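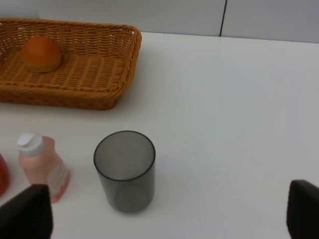
*2 min read*

The planner at Sorkwood used to treat a smoky, see-through cup as a hole in the table. The depth data dropped out, and the software routed the arm straight through it.

Version 7, released in January, keeps a second map built from color alone. Where the two maps disagree, the planner leaves a wide margin — slower, but with fewer stops. The team in Prornham replayed 3822 logged grasps against it and found 51 where the old code would have clipped something.

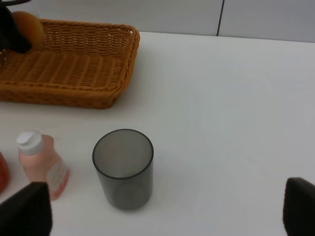

The harder job is timing. Maihi, the scheduler that decides which arm moves next, gets its map updates in about 640 milliseconds, and a second arm can cover a lot of table in that time. A fix is being tested on a separate branch.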